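Keeping the old machines typing

Forough Ghaffari learned to type on her aunt's office computer in Carnellow, and she still prefers the keyboards from that time. She now repairs them for a living, in two rooms above a shoe store, and sells the finished ones through a small business called Fokton.

She did not plan it. She spent nine years in the billing department at Trirent, and when the company replaced its desktop equipment, the old keyboards were put out by the loading dock. "I asked if I could take one home," she says. "They told me to take as many as I wanted. I filled the back of the car."

Most of those keyboards were dirty but still worked. She took the keycaps off, soaked them overnight in warm water and dish soap, and cleaned the rest with a soft brush. She gave a few to friends. Then a man from the next town offered to pay for one, and she started keeping records. Her ledger now lists 1,946 repairs.

The usual problem is a spilled drink. Coffee with sugar is the worst, she says, and plain water is often harmless if the owner unplugs the keyboard and lets it dry for several days. "People wait one night and plug it back in. Give it a week. You have waited longer for other things."

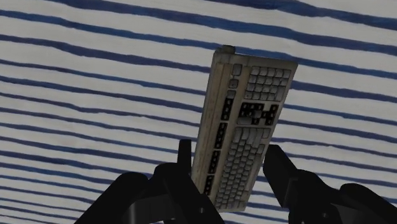
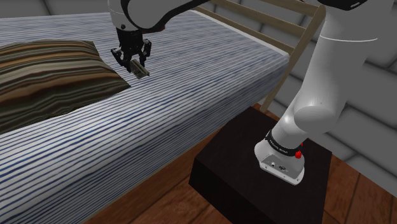 She is less patient with advice about whitening. Many owners want yellowed plastic brought back to its first color, and there are plenty of recipes that use peroxide and sunlight. Ghaffari will do it if asked, but she warns customers that the color can come back and that the result may be uneven. She has turned down some jobs because the plastic was already brittle.

"I would sooner have a yellow one that lasts," she says. "The color does not change how it types."

Parts are harder to find than they used to be. She buys broken boards in lots and strips them for springs, feet and cables. Her largest purchase came from the Kamath warehouse sale last November, when she bought a mixed pallet of loose keycaps. She sorted them at the kitchen table over the winter and ended up with 3,287 she could use. The space bars went first – they are the part most often missing, and the sizes vary from maker to maker.

Her customers are writers, bookkeepers and a good number of people who just like the feel. Some send in the keyboard they used at a first job. She asks everyone to pack the keys facing down on something soft and to leave the cable loose, not wrapped tightly around the body.

She works alone and has no plans to hire. A simple cleaning takes an afternoon. A board with a damaged circuit can sit on the shelf for months until the right donor turns up, and she tells people this before they mail anything.

"Some of them say forget it, and that's fine," she says. "The others call me every few weeks to ask how it's doing."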